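Napkin fee leaves Murnthorpe diners unconvinced
Aug 22, 2020

A Murnthorpe function hire firm says its new table-setting package is worth the extra money. Its customers may want to see the bill first.

Laslow will charge $126 on top of the usual hire fee for what it calls a "finished place": a red cloth napkin, folded, with gold-coloured cutlery set beside it. The package starts in September and covers up to 14 guests.

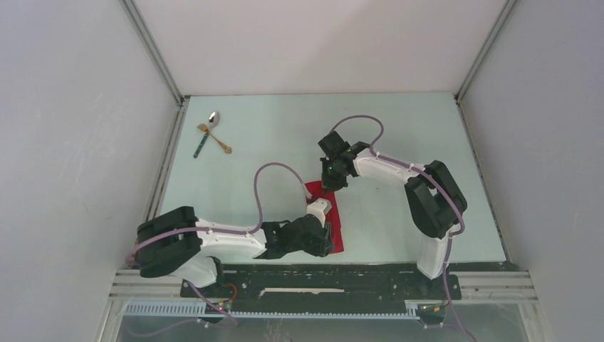
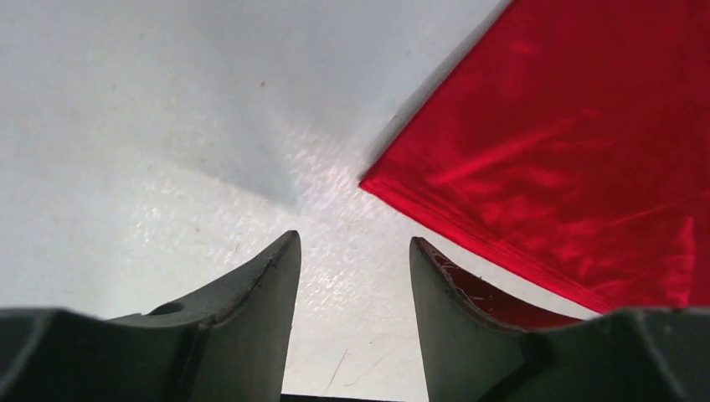 Red cloth on a pale tabletop.
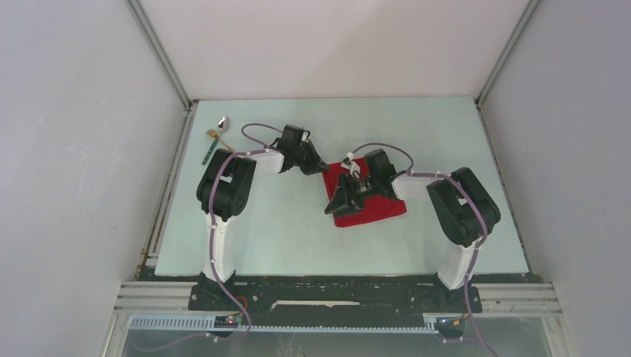
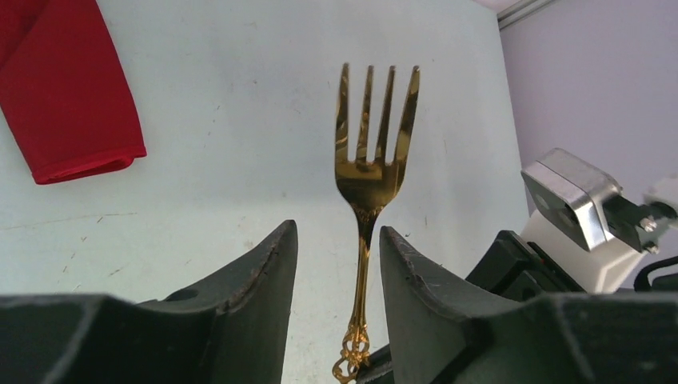

A gold-coloured fork with openwork at the end of the handle, and a red cloth lying folded on the table.

That works out at $9 a head for a full table, and a good deal more for a small one, as the charge is the same whether 14 people sit down or four.

Laslow manager Jussara Figueiredo said the price reflected the care that went into each setting.

"People notice a good fold," she said. "They notice when the fork is straight."

Perhaps they do. The company could not say how many had asked for the service, and its claim that a coloured napkin makes guests "linger longer" came with no survey behind it -- only a line in the brochure.

Rival hire firm Sindow includes cloth napkins in its standard price, though customers fold their own. A spokesperson said it had no plans to change that.

The decorative forks raise another question. Laslow's terms allow it to keep up to $500 of a customer's bond for lost or damaged cutlery, and they don't list a price for a single piece. Ms Figueiredo said a full list would be published before the first bookings.

The package can't be ordered without the napkins. Customers who bring their own will still pay the full charge.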